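# The jar table at Batholm

Gallery pages on this site are usually a row of shiny arms and not much to read. The jar table gets more words than that. It is a small cell, it is fussy, and Weltell sold it to us with the phrase "no routine attention needed". I have been giving it routine attention since April.

The set-up is simple enough on paper. A table, a tray with a jar in it, and a pair of hand-held grippers that a person works while the recording runs. The recordings are meant to teach the arms in the Krishnan room to open and close jars. Whether they will is a question for people with more faith than me. My job is the table, the tray, the grippers and the cables, and most of what follows concerns those.

**Before a session.** The Weltell sheet has a start-up list with 28 steps. Sulastri Sumampouw and I went through it with a pencil and kept eight. Several of the others asked us to confirm something we had just confirmed. The ones we kept are dull: tray sits flat, jar sits in the middle of it, jaws open and close fully, both screws on each top plate are nipped up, cables run clear of the wrists, clocks agree, lid threads are clean, floor is clear where the operator's feet go.

**Jaws.** The sheet says they are good for 2000 closings. I don't know who counted, or what they were closing on. Ours went slack well before I expected, and the left one went first, though the right does more of the lid work. Ikhsan Hidayat thinks the left gets squeezed harder because it is only holding and people stop thinking about it. He may be right. I have changed both sides together ever since and stopped arguing about it.

**Cables.** One to each gripper, and every fault I have chased for more than an hour has ended up at one of them. The strain relief is a plastic collar that looks the part and does very little. If the trace from one side drops out and comes back, swap the cable before you touch anything else. Don't let anyone talk you into reinstalling the software first. We lost a Tuesday that way.

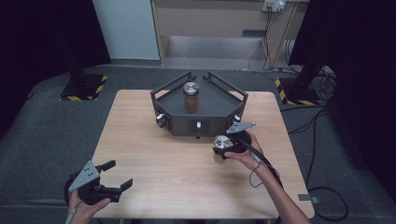

*Lid work at the jar table. A gripper in each hand, the left held open, and a metal lid in the jaws of the right.*

**Lids.** Screw lids were sold to us as the easy case. They are easy if you are a person with fingertips. With two stiff jaws the lid tips as it comes off the thread, and then it either hangs at an angle or goes on the floor. Fitriani Lumbantobing found that gripping lower on the rim helps, at the price of the jaws sometimes catching the glass. We wipe the rims between runs, with a barely damp cloth and then a dry one. The cleaning spray that came in the box leaves a film, and I would bin it.

**Tray.** The dark finish shows every scuff, which people complain about and I rather like, as it tells me where the jar has been dragged. Check underneath as well. A crumb of grit under one corner is enough to make it rock, and a rocking tray gets blamed on the operator every time.

**Table.** Pale wood, on carpet. I asked for a hard floor and was told the carpet would be fine. It is fine until someone leans on the table, and then everything has to be lined up again. Marlina Yeoh has marked where the feet should stand with a bit of thread stitched into the pile, and that has held up better than tape did.

**Alignment.** The Weltell engineer wanted this done weekly with their own gauge. Tin-yau Tse tried it their way and our way (an Eller square and a steel rule) on the same morning, and could not tell the results apart. The gauge lives in a drawer now. If you believe in it, it is the second one down.

**What we throw away.** Of the last 54 runs I looked through, I would have kept fewer than the software did. It marks a run as good when the jaws have opened and closed in the right order. It has no opinion on whether the lid was in them. I have raised this twice. The reply both times was that the next version handles it, and the next version has since arrived and handles it the same way.

**Spares on the shelf.** One pair of jaws, two cables, a bag of plate screws, a few odd lids. The jars themselves come from the kitchen shop and should stay that way; Weltell's are the same sort of jar with a longer wait.

If you borrow the table, write in the book what you changed, even if you put it back. Especially the plate screws. Questions about the recordings go to Sulastri, and anything that rattles comes to me.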